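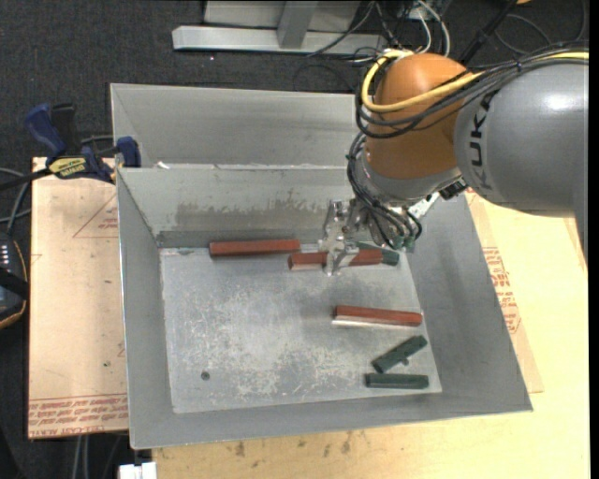

# How Iron Becomes Rust

*A reading page for young visitors, Curnberg Museum of Metals*

Leave a bicycle outside through a rainy May and look closely at the chain. Small orange-brown spots may have appeared on it. These spots are rust. Rust forms on iron and on most kinds of steel, and people have been trying to stop it for as long as they have made iron tools.

## What rust is made of

Everything around us is made of tiny pieces called atoms. A bar of iron holds a huge number of iron atoms packed closely together. The air holds oxygen, the same gas that our bodies need when we breathe.

When iron, oxygen and water come together, the iron atoms join with the oxygen and some of the water. The new material is rust. Scientists call this kind of change a chemical reaction. Rust is a different material from iron, just as ash is a different material from wood.

Water is a necessary part of the reaction. Iron kept in very dry air can stay bright for many years. Salt makes the reaction go faster, so cars rust sooner in towns near the sea and in places where salt is spread on icy roads.

## Why rust is a problem

Rust takes up more room than the iron it came from. As it grows, it pushes outward, cracks and falls away in flakes. Fresh iron is then open to the air, and the reaction begins again. A thin sheet of iron can rust all the way through.

Some metals behave differently. Aluminum also joins with oxygen, but the layer it makes is thin and hard and holds tightly to the surface. It protects the metal underneath. Copper slowly turns brown and then, after many years outdoors, it may turn green. Gold hardly changes at all.

The word "rust" is used only for iron and steel. Changes of this kind in other metals are called corrosion or tarnish.

## Keeping iron safe

There are several ways to protect iron.

- **Paint** keeps air and water away from the surface. A scratch in the paint should be covered soon.
- **Oil or grease** does the same work on moving parts, such as chains and hinges.
- **Zinc** can be spread over steel in a thin coat. Steel treated this way is called galvanized steel. The zinc corrodes first and protects the steel, even where there is a small scratch.
- **Chromium** can be mixed into the steel when it is made. The result is stainless steel, used for many spoons and sinks.

The Rudik Footbridge, a short walk from the museum, is held together by 2,946 rivets. Gorazd Kneževič, who looks after the bridge for the town, checks the paint every spring. The railings were last repainted by the Hodžić workshop, and the job took 19 days.

## Try it yourself

Ask an adult to help with this activity. You will need three plain iron nails, three clear jars with lids, tap water, salt and a spoon.

1. Put one nail in each jar.
2. Leave the first jar dry and close the lid.
3. Pour water into the second jar until the nail is half covered.
4. Pour the same amount of water into the third jar and stir in a spoonful of salt.
5. Look at the nails each morning for a week. Draw what you see.

Do not use galvanized nails, as their zinc coat will slow the rust. Wash your hands after touching the nails.

## Words to know

**Atom:** a very tiny piece of matter.

**Corrosion:** the slow wearing away of a metal by a chemical reaction.

**Rivet:** a metal pin that holds two plates together.

*Text by Slavica Nikolovski. Checked by Arben Halilović, Education Department. Drawings of your nails may be handed in at the front desk.*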